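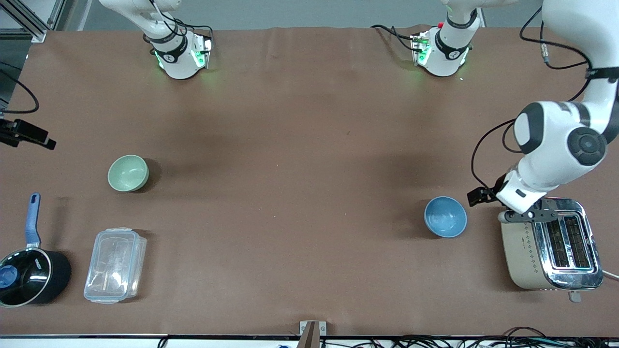 Week 6: Breakfast things and where they live

Right, so last week we did drawers (sorry, that one ran over) and this week we're on to worktops. I promised Davina Nisbet I'd write my notes up properly for everyone who couldn't make it, so here they are, more or less as I said them.

My main moan is about toasters. People buy one they like the look of — champagne-gold with little dots on the front, say, and a shiny top — and then put it wherever there happens to be a gap. Start with the lead instead! Find your socket, see how far the lead goes without stretching, and that's your toaster's spot. If it has two long slots, think about which way round it sits too, so you're not reaching over the top to get at the lever.

Bowls next. I like cereal bowls in different colours, a light blue and a pale sage green go together nicely, and everyone knows which is theirs. Leave a good stretch of clear space between the places you set out. You'll want it for the butter, the jam and somebody's elbows.

Pans: a saucepan with a long handle wants to be at the end of the worktop, handle turned in. I was taught this at Geddes when I did my first catering course and I still go round other people's kitchens turning handles (my sister hates it).

To do before next time: clear one stretch of worktop at home, 119 cm if you've got it, and lay out breakfast for two. Move things till it feels easy and jot down what you moved. The reading is page 32 of the Fludodlow booklet, just the bit on sockets. Skip the fridge section, we'll do that in April.

We use cookies to improve your visit. Accept all | Manage settings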